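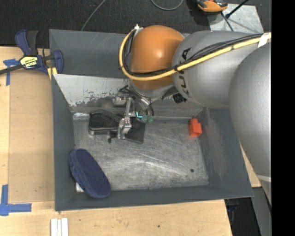
Home Workshop Storage Cleaning Contact

Caring for metal storage bins and keeping their contents in order
April - prepared by Lenka Danko, Workshop Advice, Vokwood

Large metal bins are among the most durable containers to be found in a workshop, and for that reason they are often the least looked after. A bin with painted walls and a bare floor will serve for many years if it is emptied at reasonable intervals and if early damage to the surface is dealt with promptly. The guidance below is intended for members using the shared workshop at Hájek and for those who keep similar bins at home.

Emptying the bin

Remove all items before cleaning. Loose parts should be lifted out individually and laid on a cloth or an old towel. Dark plastic and rubber parts are easily overlooked against a dull grey floor, particularly in the corners, and a hand lamp held low to one side will show them more clearly than an overhead light.

Grit and metal filings should be taken up with a soft brush and a dustpan. Members are asked not to tip a bin on its edge to empty it. Sheet metal bends readily at the corners, and a bin that has been tipped many times will no longer stand level.

Scratches and worn patches

Fine scratches on a bare floor are a normal result of use and require no treatment. Sliding parts across the metal will produce them within weeks. Bright scratches on a painted wall should be examined more closely. Where the paint has been marked but not broken, a wipe with warm water and a little washing-up liquid is sufficient. Where bare metal can be felt with a fingernail, the area should be cleaned, dried and touched up with a metal paint of a similar shade.

Flaking along a lower edge calls for more care, as moisture tends to settle there. The following method has given satisfactory results in our own workshop:

1. Brush away all loose flakes with a stiff nylon brush.
2. Rub the edge lightly with fine abrasive paper, working along the edge and never across it.
3. Wipe with a clean cloth dampened with white spirit, and open a window while doing so.
4. Leave the metal until it is completely dry.
5. Apply a thin coat of primer, followed by a thin coat of paint once the primer has hardened.

Two thin coats are preferable to one thick coat, which is likely to lift again at the first knock.

Lining the floor

Members often ask whether the floor should be lined. For heavy steel parts, a bare floor is perfectly suitable. For plastic covers, panels and anything with a polished face, a sheet of thin rubber matting is recommended. The matting should be cut 6 mm short on every side so that it can be lifted out easily. Carpet offcuts are not advised - they hold oil and dust, and small screws disappear into the pile.

Placing a bin on a wooden bench

A metal bin should not be dragged over a wooden top. Felt pads may be fixed beneath the corners, or the bin may be stood on a piece of hardboard. The underside should be checked for burrs before it is set down for the first time. Heavy bins should be lifted by two people, with gloves worn where the rim is unfinished.

Arranging the contents

Flat panels are best stored upright against a wall, with the heavier pieces at the bottom of the bin. Rounded or ribbed parts should be kept apart from flat ones, as the ribs will mark a smooth face if they rub together. A bin should be filled to no more than two thirds of its height. Parts lying beneath others are seldom used, and members frequently buy a second of something they already own.

Labels should be placed on the outside, near the rim. Paper labels under clear tape have lasted well. Labels written directly on the paint are discouraged.

Bins on loan from the Hájek store are numbered, and bin 46 is at present withdrawn for repainting. Questions concerning paint shades should be addressed to Norbert Ševčík at the stores counter, who keeps the colour cards and can lend a small brush on request.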